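April, shop notebook, 4:20 pm

Stain tests again. I mixed the Purus dark brown with a splash of the red and wiped it on three oak offcuts, and the middle one is so close to what I want that I did a little dance by the sink! Danica thinks it's too purple. Danica may be right, but she was looking at it under the bad tube light.

Left to do: second coat after 14 hours (the can says less, I don't believe the can), then a light rub with the gray pad. Marwa wants the grain to run straight up and down on every door, so I have to flip two blanks before I cut. Ugh.

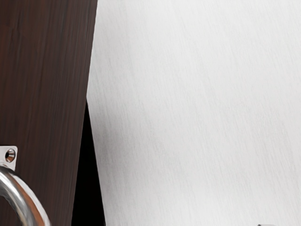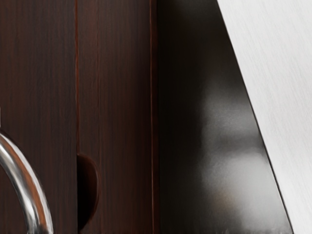
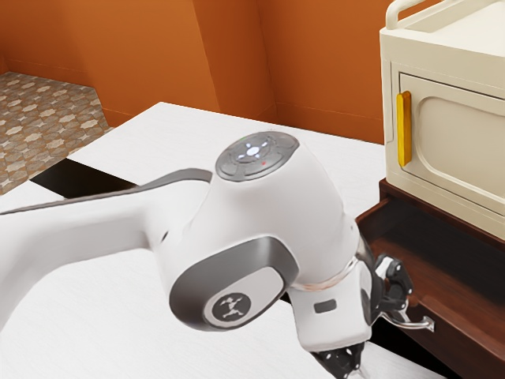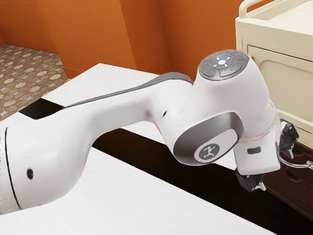

Renders. Dark brown wood in the first two, white surfaces in the last two.

Glue-up went badly, by the way. The clamps slipped on the long panel and I had squeeze-out everywhere, including my good sleeve. Mostafa says to rub a little salt into the glue so the boards can't skate around. Trying it on scrap first.

Spent 105 on hinges at Grivon and forgot the screws, so that's another trip. Abenezer, if you read this before I'm back, please don't move the offcuts on the rack, they're still tacky on the underside. And we're down to 20 sheets of the fine sandpaper.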